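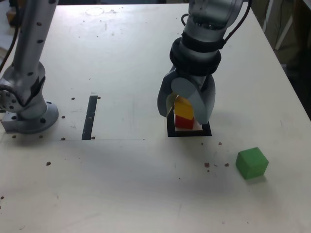 Two blocks down, one to go

Robotics club update! I know I promised one of these every month and then skipped a couple, but we've been busy, and I think this is the most fun I've had in this club since I joined.

So, the stacking challenge. If you're new here: each team gets three colored blocks (red, yellow, green) and has to build a tower inside the black square on the table. Red goes on the bottom, then yellow, then green. The arm has to do it by itself once you press start, and the blocks can begin anywhere the judge feels like putting them. You get 17 tries on the day and your score is how many full towers you finish.

My team is me, Karabo Zulu and Khrystyna Antoniuk. We named our program Adia, after a long argument that I lost (I wanted Stitovo, and I still think it sounds like a robot). Karabo does the motion code, Khrystyna does the part that finds the blocks, and I do the gripper, plus a lot of typing numbers into a spreadsheet.

The red block was easy, or at least it felt easy after the first week. Yellow on red is where everything got interesting. When you set a block on the table, the table forgives you. Come in a hair too low and the fingers just press down a little. Do that on top of another block and the bottom one scoots sideways, and now your tower is leaning or in two pieces. We had 8 bad runs in a row on this and Karabo went and ate an entire sleeve of crackers in the hallway.

What fixed it was slowing way down for the last bit. The arm moves at normal speed until it's just above the stack, stops, checks where the red block is one more time, and then creeps. It also opens the fingers a tiny amount first and waits before letting go all the way. It looks so careful! I could watch it all afternoon, and Khrystyna says I kind of did.

Green on top is next. The problem there is reach, and also our angles. If yellow ends up turned a little, green has less to sit on, and Adia doesn't know how to straighten a block yet. Oratile Mabaso from the other team told us they nudge theirs square with the side of a finger before picking it up, which was really generous of her to share considering they're beating us. We're going to try it.

Other stuff: the spreadsheet has 2,460 rows now, and I have finally learned how to freeze the top one. Mr. Benjelloun says the real competition is in May and we can bring 2 spare sets of fingers, so I need to get printing. If anyone reading this has tips for gripping a block that's sitting at an angle, please leave a comment, I will try pretty much anything.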